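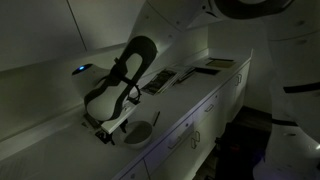

About Maltach

Maltach manufactures steel-framed roof glazing, fixed rooflights and smoke ventilation units for commercial and public buildings. The company supplies main contractors, roofing contractors and local authorities from two sites, Zomarcombe and Drirville. We do not sell direct to householders.

What we make

The product range is divided into three groups.

Fixed rooflights are supplied in single-unit and linked form, with double or triple glazing. The inner pane is laminated on every unit, including those below the height at which the regulations call for it. Upstands can be supplied insulated and factory fitted, or omitted where a builder's kerb is already in place.

Patent glazing is made to order. Bars are rolled in mild steel, galvanised after drilling and polyester powder coated. The maximum unsupported bar length is 3,321 mm at standard snow load. Longer spans need an intermediate purlin, which can be included in our supply if requested at quotation stage. Bar centres are 800 mm unless the survey shows that existing steelwork requires something else.

Smoke ventilation units are supplied as complete assemblies with actuator, wiring loom and control panel. They are tested in the opening direction under load before despatch and a copy of the test sheet is fixed inside the panel door.

The Zakharchenko bar

Much of our refurbishment work uses the Zakharchenko bar, a T-section with a deep condensation channel on each side of the web. The section was drawn for replacement work on north-light roofs, where the new bar has to sit on the original shoe without raising the glass line. It accepts glass from 6.4 mm to 28 mm by changing the gasket and cap. Wired glass can be matched on listed buildings, subject to agreement with the conservation officer.

The bar is not suitable for pitches below 15 degrees. For lower pitches we offer a capped system with a continuous pressure plate, and the drawings for this are issued separately.
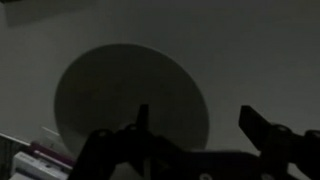
Page 2

Sites

Zomarcombe houses the drawing office, the rolling line and the coating plant. Steel arrives in coil and leaves the building as finished bar. The coating oven takes lengths up to 6 m in one pass. Standard colours are held in stock; other RAL colours are run in batches and add ten working days to the lead time.

Drirville handles glazing, assembly and despatch. Sealed units are bought in, inspected on arrival and stored upright on racks until called off. Deliveries to site are made on A-frame vehicles. Unloading by crane or telehandler is the responsibility of the contractor, and the access form must be returned before a delivery slot is confirmed.

Collection from Drirville is possible for gaskets, caps, fixings and touch-up paint. Glass cannot be collected.

Survey and design

A survey is included in the price of all replacement contracts. Our surveyors measure each bay at the ridge, the mid-point and the eaves, and record the condition of the shoes and the lead flashings. Old roofs are seldom square — a difference of 20 mm between ridge and eaves is common — and glass is cut to the survey sizes, bay by bay.

For new buildings we work from the architect's drawings and issue a general arrangement, a fixing schedule and loadings for the structural engineer. Manufacture starts when the general arrangement has been signed and returned. Changes after that date are charged at cost.

Records and spares

Each contract is given a number, which is stamped on the end of the first bar in every slope. Quoting this number allows us to identify the section, gasket and glass build-up. The archive at Zomarcombe holds 1,918 contract files, and copies of drawings can be sent to the present owner of a building on request.

Gaskets for all current systems are kept as stock items. Gaskets for withdrawn systems are extruded to order with a minimum run of 50 m.

Guarantee

Steelwork and coating are guaranteed for ten years from practical completion, and sealed units for five. Actuators and control panels carry the maker's own guarantee. The guarantee requires gutters to be cleared and drainage holes checked every February and again in autumn, with a written record kept by the building owner. It does not cover damage caused by foot traffic on the glazing.

Page last revised 2021-06-29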